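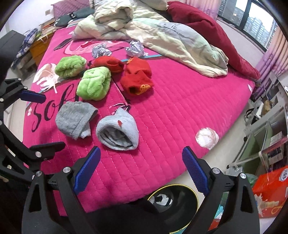
Sock pairing on the bed, right-hand gripper view, fingers open, nothing between them.

Friday, notebook of the pairing task, Nostinham set

Today I continued with the question from March: does the policy find the second sock of a pair by color, or only by distance? In the old data the two socks of a pair were almost always lying next to each other, so we could not separate these two things. Khurram said this already at the first meeting and I did not listen enough.

Method. I took the home demonstrations made with the hand-held grippers (2244 episodes after cleaning) and marked for each one whether the nearest sock to the first grasp is also the correct partner. Then I trained two policies with the same settings. Policy A sees everything. Policy B sees a balanced part, where the nearest sock is the partner in only half of the episodes. B has much less data, so I also trained A again on a random part of the same size. Without this third run the comparison is not fair.

The layout at the top is an easy one for the color question. Lime green, red, and then gray beside light blue-gray. The last two are close in color but not the same, the gray one is flat terry cloth and the other is fuzzy. For a person the texture is clear. After the resize to the network input I am not sure how much of it stays. I want to keep layouts like this in the test list as their own group, "near color".

Result so far, 200 test trials for each policy. With the partner nearest, all three are similar. With a wrong sock nearest, A took the wrong one in 53 trials and B in nine. Small A is a little worse than A, so the gain of B does not come from the size. I did not yet look at near color separately, Elsie has the labels.

Problems:
- The wrist view loses the second sock when the gripper goes low. B then waits, sometimes some 9 seconds, and goes up again. A does not wait, it closes on what is there.
- Quilted covers. The stitch lines make false edges in the depth estimate. Lacey proposes to drop depth completely for beds. I would like to see one run before we decide.
- Small objects between the socks (ball, crumpled paper or foil). B touched them less than I expected, but I have no number for this.
- Timestamps of left and right gripper were shifted in one folder. Corrected, and the old files are kept under Brakance/old.

To do: ask Jordan for the second training slot. Repeat B with another seed, one seed is too little to write anything. Send the wrong-sock list to Beverley before she starts the new collection, so that the pairs are placed farther apart.

Added 17:40. The second seed of B is started. Loss looks normal until now.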